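# Eye relief

Eye relief is the distance between the last lens of a scope or pair of binoculars and the spot where your eye has to sit to see the whole picture. I wrote this entry for the Murkgate range wiki after watching far too many people crane their necks at the bench (me included, for my whole first season!).

If your eye is too far back, the image shrinks to a little bright circle with a thick black ring around it. Too close, and you get dark crescents that swim around whenever you move your head. Makers usually give the figure in millimeters for binoculars and in inches for rifle scopes, so watch your units when you compare things.

## How much do you need?

That depends on what you're looking through. My old Breltora binoculars have 11 mm, and with glasses on I lose the edges of the view completely. The Lui pair I swapped them for has 17 mm and I can see nearly all of it, glasses and all. Rifle scopes need a lot more room than that, usually three to four inches, so the eyepiece doesn't smack you in the eyebrow under recoil. Scopes for handguns, and the "scout" type that mounts way forward on a rifle, go longer still and give up some field of view for it.

On a lot of variable scopes the distance changes as you zoom, and it's normally shortest at the top end. I set mine up at 9x, got comfortable, cranked it all the way and then had to creep forward on the stock to get the picture back. These days I check both ends of the zoom before I tighten a single screw.
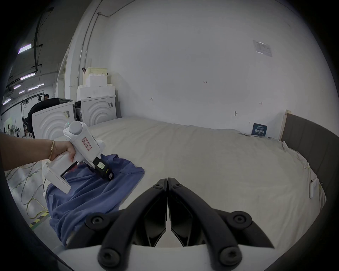
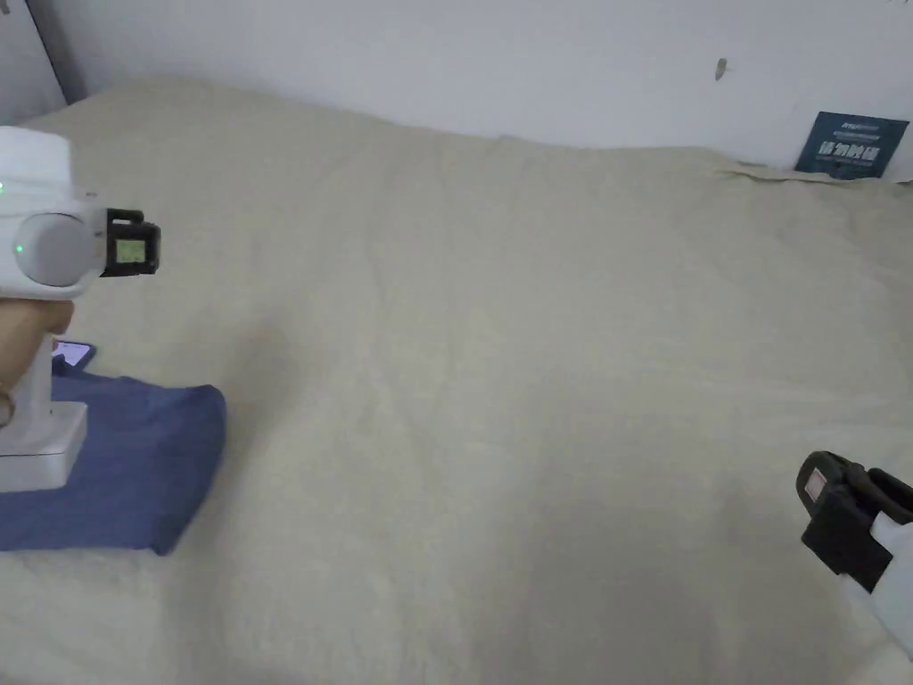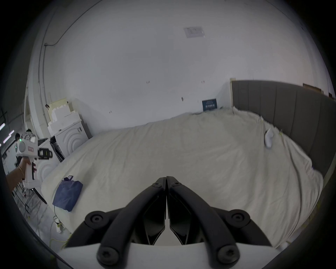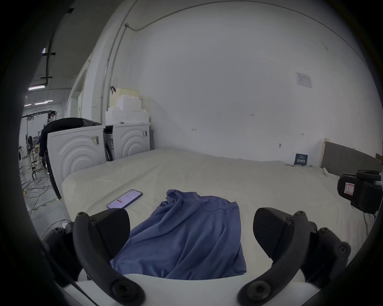
## Setting it on a rifle

Make sure the rifle is unloaded, then leave the rings just loose enough for the scope to slide. Close your eyes, shoulder the rifle the way you really would, settle your cheek, and open them. If you see a black ring, slide the scope and try again. Do it in the coat you hunt in, too – a thick jacket pushes the stock away from you more than you'd think. I also try it prone, where my head always ends up farther forward than it does at the bench.

## Mixed up with

**Exit pupil** is the width of the little beam of light coming out of the eyepiece. It makes a view more or less forgiving side to side, while eye relief is all about front to back.

**Parallax** is the reticle seeming to drift over the target when your head moves. It was the thing that bit me on the 1,080-yard steel at Iltville, and I blamed eye relief for it all afternoon. Parallax has its own knob on plenty of scopes, and its own entry on this wiki.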